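Workshop > Projects > Cirnadis > README

Print this page | E-mail this page

# Cirnadis: a hand-held gripper and the clips I record with it

Hi! I'm Halfdan Mogensen, and Cirnadis is the grabber I've been building at the Istcombe shared workshop, plus a growing pile of video from the camera mounted on it. 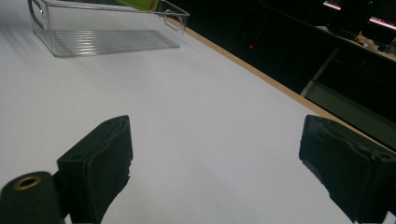
I started in April with one goal, getting things in and out of a clear plastic bin, and I'm still at it (clear plastic is a pain, the walls just vanish in some clips!). The set has 200 clips so far, and almost 55 of them have labels.

## What's in the folder

- `clips/` is the raw video, one file per try
- `labels.csv` has start, end and a yes/no for whether I got a grip
- `parts/` is the print files for the fingers and the trigger

## Stuff to know before you use it

The light in the workshop is uneven, so the white table goes from gray to very bright in a single clip. I haven't corrected for that. The rubber pads are pretty scuffed too, and I want to swap them, but then the old clips and new clips won't match... so I keep putting it off.

Clip 26 has no sound and a wrong label. Yuk-lan Yu spotted it, thanks! She also rewrote the trigger, and it's much nicer on the thumb now.

## Running it

Run `python check.py clips/` first. It takes 2 minutes on my old laptop and prints any file it can't open.

Last updated May 5, 2020

Related items

- Rimar: a cable winder from scrap
- Tseng bench light, second try
- Istcombe workshop tool list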